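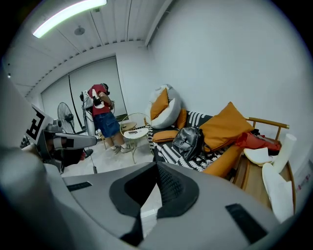

About Flasgate

We're a small software company, and we've been writing the bits of robotics that sit between a camera and a moving arm for 11 years now. Flasgate began with 2 of us and a calibration tool (still in use, still a bit grumpy on start-up!) and has grown to 35 people, most of whom will happily talk to you about timestamps for longer than you'd like.

Our main product is Sesterus, which takes recordings made with hand-held grippers, works out where each gripper was from one moment to the next, and turns the result into paths a planner can use. We care a great deal about ordinary rooms, with sofas and cushions and fans in them, and we test every release against 306 recordings before it goes out to anyone.

Tautahi, our viewer, came along later, when we got tired of squinting at log files. It plays the video and the tracked path side by side, and lets you mark the spots where tracking has slipped.

We're always glad to hear from labs and small teams, so do drop us a line.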